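Section 4: Power Strips, Plugs and Other Things That Like to Hide Under the Bench

This section of the Grandham workroom guide covers the white power strips supplied with every Bavura bench. If you only wanted to know where to plug in the kettle, the answer is in the kitchen. It has its own sockets and they are very good ones.

Read sections 1 to 3 first. Most people don't, and Kausar Mengal has a folder of emails that proves it.

4.1 Before you begin

You will need:
One white power strip, out of its bag
The plug or plugs you intend to use
A clear patch of bench
A dry cloth
Both hands, with sleeves that stay where you put them

CAUTION: Switch off at the wall and pull the strip's own lead out before you handle anything on it. The little light is not a safety device. It has been known to go off because it was tired.

CAUTION: Do not use a strip with a cracked case, a scorched socket or a lead that has been mended with tape. Put it in the crate marked Tarar and write the fault on a label. "Broken" is not a fault. "Crackles when the printer starts" is a fault, and a rather alarming one, so please do mention it.

4.2 Checking the strip

1. Wipe the bench top. The marbled surface is handsome but the pale veins are the same colour as bits of stripped insulation, and you will not see a shaving of plastic until it is in a socket.

2. Look along the whole row of sockets. You are looking for dust, crumbs and the broken-off ends of things. Tip the strip over and tap it gently if anything is in there. Do not go in after it with a screwdriver.

3. Run the lead through your fingers from the case to the far end. It should feel the same all the way along. Any flat spot, nick or unexpected stickiness sends the strip to the crate.

4. Read the number on the bag label and find it in the bench book. Strips in the series beginning 1187 have short leads and belong on the side benches. Strips in the 1830 series have long leads and belong in the middle of the room, where they will reach the floor box without being stretched like a washing line.

NOTE: If the number isn't in the book, the strip isn't ours. It may be Guido Grasso's. Ask him before it goes anywhere.

4.3 Handling a plug on the strip

Most damage is done by people holding the strip in one hand and pulling with the other as though starting a lawnmower. The strip needs support and the plug needs a proper grip. Neither needs force.

1. Put one hand under the strip near its middle, palm up. Holding it by one end makes the other end swing, and the other end is generally where the mug is.

2. Take the body of the plug between your thumb and fingers. Never pull on the lead. The lead will let you do this nine times and then come away in your hand on the tenth, in front of a visitor.

3. Keep the plug low over the bench, so that it has only a short way to fall if you lose it. 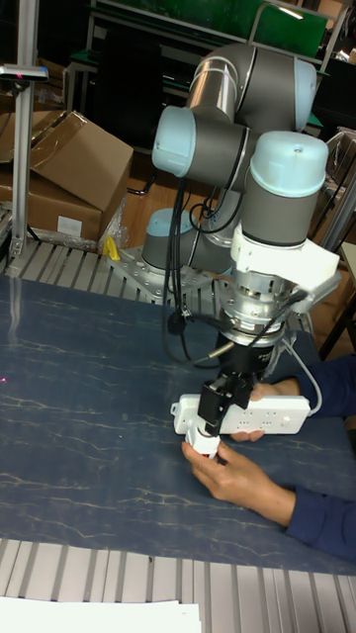

Fig. 4a. One hand under the middle of the strip, the other on the plug, close to the bench top.

4. To remove a plug, draw it straight out. If it won't come, ease it gently along its own line. Rocking it from side to side loosens the contacts, and a loose contact gets warm.

5. To fit a plug, line up the pins first and then push. If you find yourself pushing hard, the pins aren't lined up. Go back and look. This is not a test of character.

6. Once the plug is home, give it a small tug by the body. It should stay exactly where it is.

NOTE: Some of our plugs carry a red marking. The marking means the plug has been entered in the bench book. It does not mean hot, live, urgent or Christmas. Sunita Nakamura has asked for this to be printed in every edition and so it has been.

4.4 Small parts and marked pieces

Plugs are not the only things with red on them. Several small white pieces go through the room as well, and they roll, hide and turn up in April under the radiator.

1. Handle one piece at a time. Leave the others in the tray.

2. Bring your hand in low and put your fingers under and around the piece. Pinching it by one corner is how pieces get to the radiator.

3. Turn it until the red marking is where you can see it, and check it against the entry in the book.

4. Keep it just over the bench until you have finished looking, then return it to the tray before you pick up the next one.

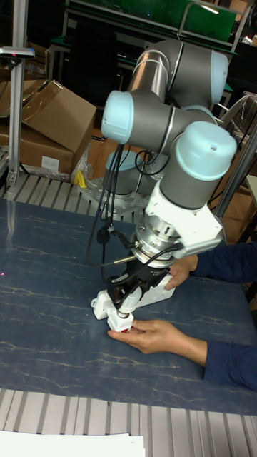 Fig. 4b. Small white piece with red marking, held from underneath with the fingers round it.

If the marking has rubbed away, do not redraw it yourself. Mudassar Farooqui keeps the only approved pen and is not keen to lend it. Put the piece in the Akirau tin and he will get to it.

5. When you have finished, count nothing and sort nothing. The tray is checked at 4 o'clock by whoever is on the rota, and two people counting gives two answers.

4.5 Putting the strip into service

1. Set the strip down with the sockets facing up and nothing beneath it. A strip balanced on a notebook will be level until the first heavy plug goes in.

2. Lead the cable off the back of the bench, never across the front, where there are knees.

3. Plug the strip in at the wall or floor box and switch on.

4. Wait for the light. If there is no light, check the wall switch. Then check it again, properly this time. After that, use another strip and send this one to the crate.

CAUTION: Never plug one strip into another. Adeel Arain once found 3 of them joined nose to tail behind the filing cabinet, serving a single desk lamp. The lamp was off.

4.6 Putting it away

Switch off, unplug at the wall, then take out whatever is on the strip, following 4.3. Coil the lead in loose loops the size of a dinner plate and fasten with the cloth tie. Do not wind it round the case. Return the strip to the bag with its own number on it.

Missing cloth ties can be had from the drawer under the bench book. Missing bags are dealt with in section 5.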